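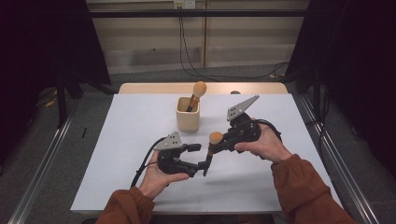

3.2 Surface reflectance and perceived glare at the work table

Glare complaints in small shared workshops are seldom traced to the lamps alone. In the four rooms surveyed, the largest single contribution to discomfort came from the table top, which fills much of a seated worker's lower field of view and returns light towards the eyes at a low angle. The problem is greatest where a white top is paired with dark hand tools, as in Figure 2, where black tool bodies are held over a white table and the eye must adapt to both at once. Sleeves and other clothing of middle tone, such as the rust-orange cuffs in the same figure, reduce the step in brightness near the hands but do not remove it. Clothing was therefore recorded for each session but left out of the main model.

Luminance was measured at seated eye height with the blinds closed and again with them open. Each room was visited on a weekday morning and on a Saturday, when the overhead lamps in the Marnari room were switched in a different pattern. After readings with a blocked sensor had been discarded, 1,851 remained. Horizontal illuminance was held at 400 lux by dimming, except in the Vanags room, where the lamps could not be dimmed and a neutral filter was used.

Ratings followed the scale set out by Ritchie in the pilot study. Participants were asked to rate the table first and the room second - the reverse order had produced a clear carry-over effect in the pilot. Ratings of the table rose with its reflectance in all rooms. Ratings of the room did not, and in the Pidov room they fell slightly once the blinds were opened.

The wall behind the table also had an effect. A beige wall gives a moderate step in brightness at the back edge of a white top, whereas a very dark area beside it gives a sharp one. Both conditions can occur within a single view (Figure 2), and for this reason the background was coded separately for the left and right halves of the visual field. Small pale objects on the table, such as a cream cup, were kept in place during the readings, as their soft shadows helped participants to judge the direction of the light.

Figure 2. Work table with a white top: hand tools in use (first panel) and a cream-coloured cup near the back of the table (second panel).
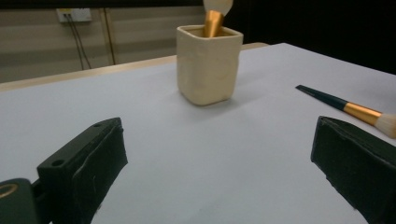
3.3 Treatment of repeated ratings

Participants who attended two sessions gave two sets of ratings for the same table. These were not averaged. A random intercept was fitted for each participant, with room entered as a fixed effect, and the Clarari room served as the reference level. Session order was tested as a further term and dropped.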